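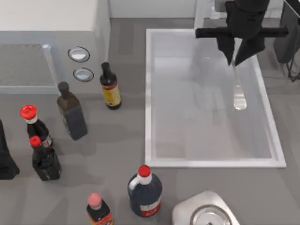

The subject is hard water and what people on this list do about limescale, which Leif raised last week and which I have now had a proper go at. We moved into the house on Perker Road in November and the kettle had a crust on it by the second week. The city's report gives hardness at 236 parts per million for our side of the river. I wanted my own number, so I bought a drop-count kit and did the test over the kitchen sink. A plain white basin with a raised rim, set in a gray counter, is a good spot for it, and a slim clear glass tube with a rounded end is all the glassware you need. The color change is much easier to judge against white than against a stainless sink like our old one. I got 19 grains per gallon from the cold tap. That is a good deal higher than the city's figure, so I would like to hear from anyone else on the same main.

Leif Skov wrote:

> We are two years into the new place and the shower head clogs every
> couple of months. I soak it in white vinegar overnight and it comes
> back fine, but the glass door is past saving. The plumber quoted us
> 1,135 dollars for a Ranent softener, installed, plus salt. Is
> anybody running one? Does the water taste salty? My wife does not
> want to lug bags of salt down the basement stairs, and neither do I.
>
> Leif

Leif, we don't have the Ranent but my sister has had a Brøndum for four years. It does not taste salty to me. The water feels slippery in the shower and you get used to that in a few days. She goes through a 40-pound bag every five or six weeks with four people in the house. She has the kitchen cold tap plumbed around the softener, so drinking water and the houseplants get the hard stuff. Ask your plumber if his price covers that, and the drain line too. Hers did not include either one.

On the shower door, try citric acid before you give up on it. I mix two tablespoons in a pint of warm water, spray it on, leave it ten minutes and rinse. Keep it off marble or any other natural stone. It took three rounds on ours and there is still some haze in the bottom corner - that part may be etched, in which case it stays.

Yasaman asked off list about the magnetic clamp-on things. I had one at the last house for a year and could not see any difference in the kettle.

For the dishwasher I just turned the salt setting up two notches and the glasses are better. Check your manual for that, a lot of American models don't have a salt tank at all.

If you test, post your street and the number, and say if it was the cold tap or an outside spigot. Nanna has offered to keep the list.

Debashish Uddin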